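Site Safety > Checklists > Rooms and Furniture

Workroom walk-round, Hotholm building, ground floor
Checked by Severyn Romaniuk. Comments mine unless marked KA (Kayode Ajayi, who went round after lunch and added his bits).
Date of check: 04/03/2021

Key: OK = fine, leave it. FIX = needs doing, name beside it. WATCH = look again next round. N/A = doesn't apply.

Did this one quick, delivery turned up halfway through. If something's missing tell me and I'll go back in.

1. DOORS AND WAY OUT

1.1 Main door opens fully, nothing behind it — OK. Somebody had the broom leaning there again. Moved it.

1.2 Back door unlocked during hours — OK. Stiff. Give it a shove with the hip.

1.3 Exit sign lit — OK.

1.4 Walkway from bench to door clear — FIX (Kayode). Two cartons from Listberg sitting right in it, still taped up. Unpack or shift them, don't care which.
KA: shifted. Under the stairs for now.

1.5 Door mat flat — WATCH. Corner curling. Will trip someone one of these days, turn it round and see if it settles.

1.6 Assembly point known to everyone on shift — OK. Asked the new bloke, he knew it. Far side of the car park, by the bins.

2. FLOOR

2.1 Spills — OK, none.

2.2 Leads across walkways — FIX (me). Vacuum lead left out from the arvo before. Coiled and hung up. Please hang it up.

2.3 Lifting vinyl near sink — WATCH. Same as last round. Not worse. Put new tape down, the old stuff had gone to gunk.

2.4 Rubbish — OK. Recycling's full but not overflowing.

2.5 Mats at standing benches — OK.

3. FURNITURE AND STORAGE, GENERAL

3.1 Tall shelving fixed to wall — OK. Gave each one a tug. All solid.

3.2 Heavy stuff on low shelves — FIX (Kayode). Paint tins on the top shelf, why. Anything you can't lift with one hand goes knee to waist height.
KA: paint's down. Top shelf is now paper towel only.

3.3 Chairs — FIX. The grey one with the dodgy castor is back in circulation. It was tagged out. Tag's gone. Have put it in the store room and written DO NOT SIT on it in marker, large.

3.4 Step stool — OK. Feet good, locks open properly. Max load sticker half peeled off, will print a new one.

3.5 Filing cabinet, office corner — OK. Anti-tip works, only lets one drawer out at a time. If it ever lets you open two, stop using it and tell me.

3.6 Folding tables (4) — OK except the one nearest the window, catch is slack. WATCH. Don't lean on that one.

4. SMALL DRAWER UNITS

New section. Added after Yusuf at the other site had one come off a bench in July and wanted it on everybody's sheet. Small units get forgotten, people treat them like they weigh nothing. Fill them with screws and they don't.

4.1 Unit sits flat, no rocking — OK. Push down on each corner with a palm. If it ticks or clicks, pad the low foot.

4.2 Set back from the bench edge — OK. Rule is a hand's length minimum. Two on the long bench were closer, pushed back.

4.3 Drawers run freely — FIX (me). Sticky one on the unit by the window, bottom drawer. Nothing jammed behind it, just needs a wipe and a bit of silicone. Not WD, it goes gummy.

4.4 Drawers stop before they fall out — WATCH. Some of these have a stop, some have bugger all. Check yours before you yank it. The ones without get a strip of red tape inside so you know.

4.5 Drawers left shut — FIX (everyone). Open drawers at hip height, I have now got a bruise to prove the point. Shut them.

4.6 Corners and edges — OK. Run a finger along the front edges and round the corners. Chips in plastic are sharp, sand or tape. None found.

4.7 Overloading — FIX (Kayode). If the face bows or the runner sags it's too full. One drawer of M8 bolts was ridiculous. Split it over two.
KA: split. Still heavy, labelled both.

4.8 Contents match label — WATCH. Mostly. Blades in the drawer marked TAPE is not on. Blades go in the blade tin.

4.9 Nothing stacked on top above shoulder height — OK.

5. BENCH AND TABLE SURFACES

5.1 Paper covering flat and not hanging over where it can catch — OK. Creases don't matter. Tears do. Long overhang does.

5.2 Covering taped at corners — OK, one corner redone.

5.3 Loose small items — WATCH. Little things left lying about on the paper get swept on to the floor and then somebody stands on them. Tray or drawer at end of day.

5.4 Sharp tools put away — FIX. One knife out, blade out too. Not naming names. Next time I will.

5.5 Food and drink — OK. Cups on the sill, that's allowed.

5.6 Cables tidy at back of bench — OK. Need enough slack that nothing's tight, not so much it droops in front.

6. ELECTRICAL

6.1 Test tags in date — FIX (me). Kettle's out. Unplugged it, yes I know, use the one upstairs. Tester booked through Nultau, they said end of the month.

6.2 Power boards — OK. None piggybacked this time, well done all.

6.3 Damaged leads — OK.

6.4 Load on the bench circuit — N/A, sparky looked at it last visit.

6.5 Safety switch tested — OK. Pushed the button, tripped straight away, reset. Warn people before you do it, I didnt and got yelled at.

7. LIGHT AND AIR

7.1 Overhead tubes — FIX. One flickering over the sink. Replacement in the store.

7.2 Task lights — OK.

7.3 Windows open — OK. Left one needs the stick.

7.4 Noise — OK. Normal talking voice all round the room.

8. FIRE AND FIRST AID

8.1 Extinguisher in place, pin in, gauge in green — OK.

8.2 Blanket by the kitchenette — OK.

8.3 First aid kit stocked — FIX (Kayode). Low on the big plasters and no eye wash. Down to the novelty dinosaur ones, which work fine but look daft on a grown man.
KA: ordered both. Box of 30 plasters.

8.4 First aider list up to date — WATCH. Old list still pinned up. Reprint.

8.5 Smoke alarm — OK, beeped when pressed.

9. SPEND AND CARRY-OVERS

Money left in the furniture and fittings line: $3,000. Want to put some of it toward drawer units with proper stops, see 4.4. Kayode reckons replace the folding table first. We'll argue it out Friday.

Carried over from last round: vinyl at sink (2.3), first aider list (8.4), door mat (1.5). Closed: loose shelf bracket, missing bin lid.

White drawer cabinet on the papered table, small orange block left out on the tabletop at the left, see 5.3 (second picture). 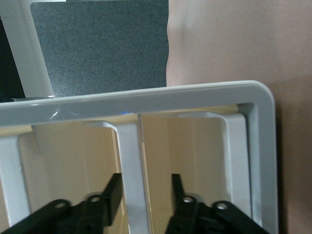
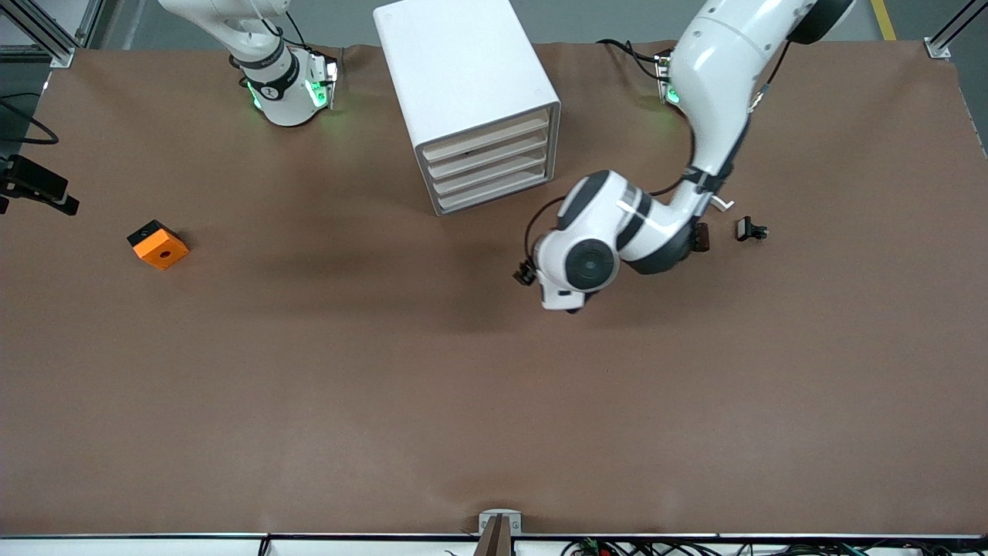
Does a small drawer unit need fixing down if it only holds light things?
Only if it can be knocked off or tipped with the drawers open. Test it the lazy way: pull the top drawer out as far as it goes and press lightly on the front. If the back lifts, put the heavier stuff in the bottom drawer, or strap it, or use non-slip matting under it. Paper covering on a bench slides, so tape the paper as well. And test again whenever someone changes what's in it, they always do.

Next round: me again, Kayode to do the store room seperately. Anything urgent before then, stick a note on the office door or just come and find me.

S. Romaniuk

Contact the Hotholm site office | Back to top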